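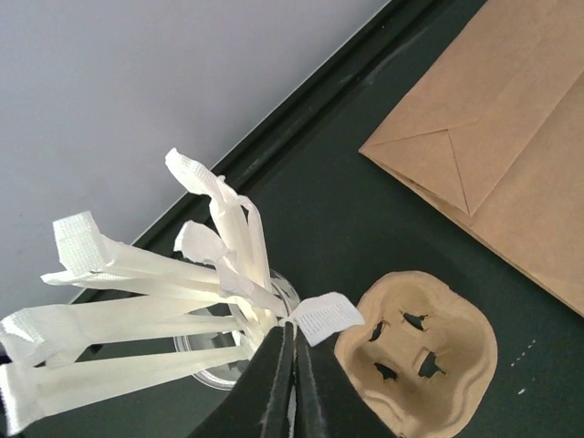
Fullavier has confirmed that its new Dedholm line of compact gaming computers will go on sale in September, with orders handled through the company's workshop in Prustgate. The line is built to customer order and is intended for players who want a full-size graphics card in a case that fits on a shelf. Much of the design work concerned the routing of power cables in the lower chamber. Cables gathered tightly at one point tend to spread at their free ends, much as the white strips do in the clear glass cup, where they fan outward above the rim and lean to one side. In earlier cases from the company, that spread placed the cables directly in front of the intake fan. The Dedholm case holds them at two points, with the second clamp set just below the graphics card bracket.

"Customers have asked us for a smaller computer for several years, and we were not prepared to offer one until the temperatures were acceptable under a sustained load," said Siv Tveit, head of desktop products at Fullavier. "The clamp is a small part, but it allowed us to keep the intake clear without making the case any wider."

The line consists of two models. The standard model is supplied with a single intake fan and an air-cooled processor. The larger model adds a liquid cooler and a second storage bay, and accepts longer graphics cards. Both use the same motherboard tray and the same removable side panels, and owners of the standard model will be able to purchase the second storage bay separately at a later date.

During internal testing, the larger model ran a demanding game for 30 minutes at its highest graphics settings. The processor reached a peak temperature of 87 degrees Fahrenheit above that of the room. Joar Kvam, who supervised the tests, said the result was within the limit the company sets for all of its desktop computers. Full results for each supported graphics card will be published when orders open.

Noise was measured separately. Fullavier has changed the default fan settings so that the case fans respond more slowly to short increases in processor temperature, such as those that occur when a game is loading. Customers who prefer the previous behavior may select it in the Amundsen control software, which is installed on all new computers and remains available as a free download for existing owners. The current release of Amundsen does not yet recognize the Dedholm fan controller — an update will be issued before the first computers are shipped.

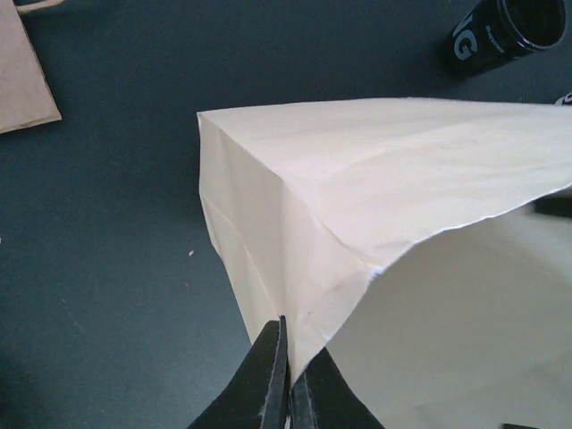

Changes have also been made to the way parts and accessories are supplied. Spare screws, the power cord, unused modular cables and the printed setup guide were formerly sealed in plastic and placed inside the main carton. They will now be packed in paper. The company has chosen a plain bag with a squared base, similar in form to the cream-white paper bag lying on its side on the dark slate-blue tabletop, with the folds of its closed bottom end facing left. A bag of this type can be stored flat until it is needed. The graphics card will continue to travel in a protective insert inside the computer, and customers are reminded to remove the insert before switching on the power.

Holger Granström, who manages the Prustgate workshop, said that the new packing method would apply first to the Dedholm line and later to repair parts. Orders placed for other Fullavier computers before the change will be sent in the existing packaging.

Warranty terms are unchanged. Replacing the graphics card, memory or storage drive does not affect coverage, provided that the replacement part appears on the published compatibility list. Replacement of the liquid cooler must be carried out by the workshop.

Customers with an open order for an earlier compact model may transfer it to the Dedholm line without charge until the computer enters assembly. Requests should be made in writing and should include the order number. Questions about compatibility may be directed to Jytte Dalsgaard in the customer service office, which is closed on Sunday.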